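新闻稿 可即时发布

Drimier推出Jostard分色收纳箱：黄、红、米色，先分再收

Pilorgate，5月 家居收纳品牌Drimier今天发布Jostard系列分色收纳箱。敞口，塑料，没有盖子，没有轮子，没有隔板。首发三色：黄、红、米。大小两种尺寸，小号单只58元，大号价格随后公布。线上和Pilorgate门店同步开售，首批到货量不大，卖完补，补货时间以门店通知为准。

先说这箱子干什么用的。分东西。一张桌子，几只箱子排开，手里的东西往里放，放完搬走。就这么个流程。厨房、玄关、儿童房、办公室的耗材柜、学校手工课，搬家前打包，搬家后拆包，都能用。Drimier过去几年卖得最多的是带盖的整理箱，带盖的适合存，放进去半年不动的那种。分拣的时候盖子碍事，掀开没地方搁，搁地上又要弯腰捡。Jostard就是把盖子拿掉，把箱口做宽，再把颜色定死。

颜色定死的意思是：不出渐变，不出限量，不出联名色。今年买一只黄的，明年再补一只黄的，放一起要看得出是一家。产品负责人Gil-soo Ma在发布沟通会上讲了好几遍这一条，原话是“色差我们退了不止一批货，工厂那边很不高兴，但没办法，这个系列卖的就是颜色”。

为什么是这三个颜色

立项前Drimier做过一轮用户问卷，收回有效答卷1,032份。问题很简单：家里整理东西卡在哪一步。选得最多的是“拿起来不知道放哪”，排在“没时间”和“柜子不够”前面。后面的开放题里，不少人写到标签。贴过标签，掉了；写在胶带上，糊了；孩子看不懂字；老人嫌字小。也有人写，标签贴了一圈，最后还是只有贴的那个人照着放。

设计工作交给Hattori工作室。Hattori之前给Drimier做过一套厨房沥水架，双方比较熟，这次从草图到开模没换过团队。工作室第一轮交了一堆颜色，深蓝、墨绿、灰、橙都有。摆在一起很好看，问题是灯一暗，深蓝和墨绿分不开，傍晚在厨房里试，拿错好几回。后来把深色全部去掉。橙跟红挨得太近，也去掉。灰跟柜体颜色混，去掉。剩下黄、红、米。

黄色最跳，远处就能看见，Hattori建议放常用的、马上要拿走的。红色给“要处理”的，过期的、坏的、要退的、要送人的。米色给留下的，放回原处的。这是建议用法，写在随箱的小卡片上，用户完全可以不理。Drimier内部自己就不统一，行政那边红箱装的是待报销的票据，研发那边红箱装零食。

有人问过为什么不出白色。出过样品。白色摆在白台面上，看不清箱口边在哪，往里放东西容易磕到沿。米色好一些，跟白桌面、白墙放在一起能分开，又不抢眼。

箱体

长方形，直角收小圆边。黄箱外壁可以看到一条条竖向加强筋，搬的时候手指有着力的地方，装满之后侧壁也不容易往外鼓。箱口外翻一小圈，提的时候扣住就行。底部平，放桌上不晃，放柜子里能推到底。

叠放：空箱套叠，最多6只一摞，再高就不稳了，不建议。装了东西的箱子不要叠，没盖子，压下去压的是里面的东西。这条写在箱底，也写在卡片上，还是再说一遍。

箱内没有隔板。这一点内部有争论，销售那边想要隔板，觉得好卖，可以单独定价。Hattori不同意。理由是加了隔板，人就会开始想每一格放什么，想着想着就停下来了，一下午过去桌上还是一堆。分拣这一步要快，细分是后面的事。最后没加。以后会不会出独立的内格配件，目前没有计划。

材质就是塑料，可水洗，软布擦干。不要进烤箱，不要进微波炉，不要当洗菜盆用，它不是食品接触类产品。放未拆封的包装食品没问题。裸露的食材请放别的容器。
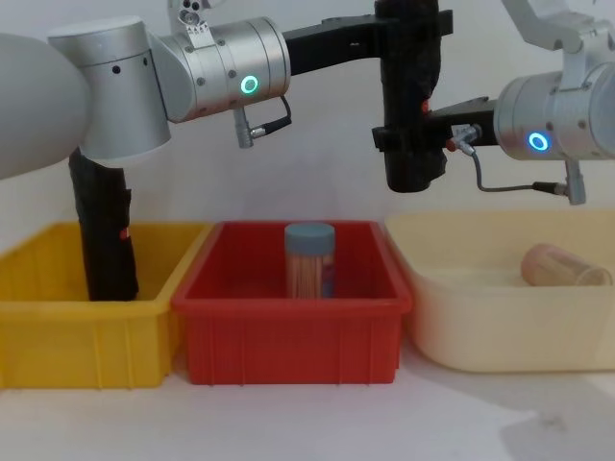
图注：黄、红、米色三只箱子并排放在浅白色台面上。

怎么摆

Drimier建议并排摆一行，箱口都朝上，长边短边怎么放看桌子。不要前后摆两排，后排够不着，够得着也看不清。桌面先清空再摆箱子。很多人反过来做，箱子先放到杂物堆旁边，地方不够，越摆越乱。

左右顺序没有规定。惯用右手的人多半喜欢把最常丢的那只放右边，惯用左手反过来。试两次就知道。定了之后别老换，换一次要重新适应好久。

高度的话，站着分，桌面到胯部上下比较舒服；坐着分，箱子放低一点，放凳子上都行。沥水架项目的时候Hattori就提过这个问题，台面高度不合适，人会不自觉地耸肩，分半小时肩膀就酸了。Jostard的箱壁做得不高，也是考虑到伸手进去拿底下的东西，手腕不用别着。

厨房怎么用

厨房是试用反馈最多的地方。干货柜、调料抽屉、冰箱上层那些不知道什么时候买的袋子。建议一次只做一个抽屉。全部拿出来，堆在桌子一头，三只箱子摆另一头。

未开封、没过期的，米色。开了封、还要吃的，黄色，分完第一个处理，该夹的夹该换罐的换罐（换罐请换正规食品罐，见上）。过期的、受潮结块的、闻着不对的，红色。拿不准的先看日期，日期看不清的，红色。别犹豫，犹豫的东西十有八九最后还是要扔，放回去只是推迟到下次。

餐具抽屉更快。成套的留，落单的筷子、断柄的勺子、不知道哪家外卖送的塑料叉，自己看着办。试用的家庭里有一户把落单的盖子全放进黄箱，再一个一个去配锅，配不上的才进红箱，这办法不错，已经加进卡片第二版。

玄关、衣柜、儿童房

玄关的东西杂，钥匙、雨伞、口罩、快递剪刀、没拆的信。玄关一般没有大桌子，可以拿到餐桌上分，分完整箱端回去。箱子不重，空箱一只手拎得动，装满信和雨伞也还好。书不行，书装满太沉，书请用小号，装一半。

衣柜请用大号。换季的时候，黄箱放马上要洗的，红箱放要捐要卖的，米箱放叠好回柜的。厚外套一件就把箱子占满了，所以外套别放，直接挂。袜子放小号。袜子真的建议单独做一次，配对这件事跟别的混在一起做会很慢。

儿童房是当初做分色的一个主要场景。字不认识，颜色认识。积木进黄的，画笔进红的，绒毛玩具进米的，三四岁的孩子说一遍就能记住，过几天忘了再说一遍。箱口宽，扔也能扔进去。有家长反馈说孩子把箱子扣过来当凳子坐，这个请不要，箱底不是按承重设计的，侧壁有筋不等于能坐人。也不要让孩子钻进去。

有的家里不止一个孩子，一人一个颜色，各收各的，也是一种用法。这样分的话就别再按种类分了，两套规则叠在一起，大人都记不住。

搬家打包

搬家前那一周，箱子的用处最大，但不是用来装车的。没有盖，上车会撒。Jostard适合放在打包纸箱旁边当中转：要带走的进米箱，满了就倒进纸箱封口；不带走的进红箱，满了下楼；最后一天还要用的，牙刷、充电线、水杯、药，进黄箱，黄箱最后走，自己拎上车，放脚边。

到了新家先放黄箱。其他纸箱可以慢慢拆，黄箱里的东西当晚就要用。这条是Gil-soo Ma自己搬家之后加进去的，那次充电线打包在最底下一箱里，翻到半夜。

拆包的时候反过来，三只箱子摆在房间中间，拆一箱分一箱。拆出来的胶带和泡沫别进箱子，另外拿个袋子。纸箱拆平靠墙。

办公室和学校

办公室耗材柜是另一个大头。墨盒、电池、笔、文件夹、不知道配什么机器的线。线是最难的，建议线单独一天。能说出用途的进米箱，说不出的进红箱，红箱在茶水间放一阵子，有人认领就拿走，到期没人领就按电子废弃物处理。

学校手工课用小号较多。剪刀归剪刀，胶棒归胶棒，纸头归纸头，下课前一起收。老师站在前面说“剪刀放红的”，比说“剪刀放左边第二格”快得多。批量采购请联系Drimier企业销售，颜色比例可以自选，不要求三色等量。

试用里碰到的问题

Drimier这次把试用中反馈的问题也一并公开，后续批次会改一部分。

一是卡片上的字太小。已改，第二版放大了，内容删掉一些。

二是套叠之后不好拔开，天冷的时候特别明显。工厂调过一次箱壁斜度，好了些，没有完全解决。先按住下面那只，上面的轻轻转一下再提，别硬拔。

三是米色容易显脏。确实。厨房油烟大的地方用久了会发黄，用中性清洁剂擦，别用钢丝球，刮花了更存脏。

四是有人希望加把手。暂时不加。加把手箱体两侧要多出来一块，并排摆的时候中间有缝，东西容易掉缝里，桌子小的也排不下。箱口外翻的那一圈就是当把手用的，两只手端。

五是标签位。有用户还是想贴标签，问能不能在正面留一块平的。Hattori正在看，竖筋中间留平会影响侧壁的强度，要重新试。有结果再另外通知。

还有人问能不能出第四个颜色。回答是先不出。试用的时候试过四只排一行，多数人手会停在半空想一下再放。三只的时候很少停。需要四类的，可以先分三类，再把其中一类拿出来分一遍，速度反而快。

价格和购买

小号58元一只，单色可单买，三色可混搭，不强制成套。大号定价还没最终确认，预计与首批补货一起公布。Pilorgate门店设有试摆的桌子，可以带自己的东西过来试，一个抽屉的量就够，别搬一车来。店员会帮忙摆箱子，不帮忙决定扔什么。

线上订单按付款先后发货，套叠装箱，同色优先放一起。收到先看箱口外翻那一圈有没有磕碰，运输中最容易碰到的就是那里，有问题拍照联系客服，换新，旧的不用寄回。

旧款带盖整理箱继续卖，不停产，配件照常供应。旧款的盖子和Jostard不通用，尺寸对不上，请不要买来硬扣。

Gil-soo Ma说：“我们没指望谁家因为几只箱子就变整齐。桌上那一堆能在吃晚饭前分完就行，分完了该放哪放哪，箱子叠起来塞柜子缝里，下次再拿出来。”

接下来

Hattori和Drimier目前在做的是一张可折叠的分拣台面，跟箱子配合用，浅色，边上带一道浅挡，防止圆的东西滚下去。还在打样，名称没定，时间没定。门店看到样品的话，那个不卖，请不要问店员价格，他们也不知到。

Drimier也会在门店办小型整理课，一节课一个抽屉，自带东西，箱子现场提供。报名在门店前台登记，人满就排下一场。课程不收费，不要求购买。

使用提醒（请媒体转载时保留）

箱子敞口，请勿存放尖锐物品后放在儿童够得到的地方。装物后请勿叠放。请勿坐、站、踩。远离明火和暖气片。清洗后擦干在套叠，湿着套容易吸住。颜色分类为使用建议，药品、电池、玻璃等请按当地规定处理，不要因为进了红箱就一起倒掉。

关于Drimier

Drimier做家居收纳和厨房小件，产品包括带盖整理箱、沥水架、抽屉分格和本次发布的Jostard系列。门店位于Pilorgate，线上渠道同步销售。

关于Hattori

Hattori是一家产品设计工作室，方向以日用品为主，与Drimier的合作包括沥水架和Jostard分色收纳箱。

媒体联络

采访、样品借用、产品图片请联系Drimier传播组，邮件标题请注明“Jostard”和媒体名称。样品三色一套借出，用完请擦干净套叠寄回，卡片可以留着。企业及学校采购请转企业销售，不要发到传播组，会漏看。

（完）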